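The Clidus Meditation Deck and Guidebook: Review

I bought this set in April after finishing a long course on dream journalling and wanting something simpler for the mornings. It costs £12, comes in a plain card box and holds a deck of cards plus a guidebook of 229 pages by an author who signs only as Melnyk.

Each card carries one word and a short line to sit with. The book gives every card a page or two, with a breathing exercise and a question for your journal. The method has four steps: settle, draw, read, write. It takes me roughly 12 minutes, a bit longer if the question is a hard one.
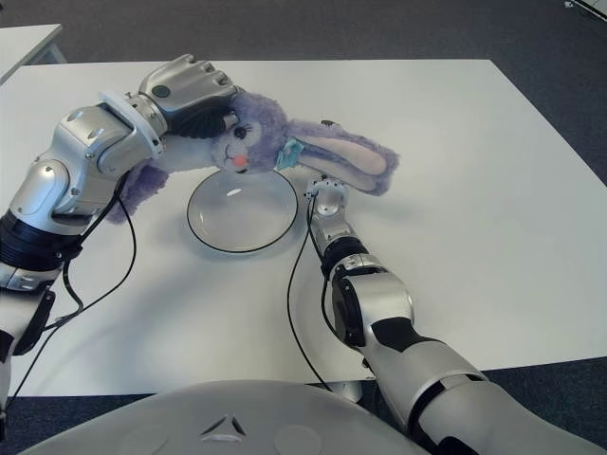
Purple bunny over a clear plate.

The writing is the best part. Melnyk does not promise that the cards will tell your future, and the chapter on guides and guardians leaves room for whatever you already believe. I read it twice. The chapter on moon phases is weaker and repeats a lot of the first section.

The cards themselves are thin. Mine have started to bend at the corners, and the gold lettering is hard to read by candlelight. They also slide about when you spread them. 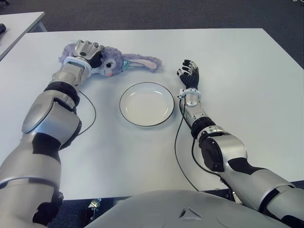

Card spreads get a chapter of their own, and the large ones need more room than I have. The circle spread goes round a central object, which can be anything you are fond of. A round white plate would do for the centre, or a soft toy like the lavender bunny. I use a stone from the beach at Prornville.

Worth the money for the book alone. I would pay more for a second edition on better card.

Four stars.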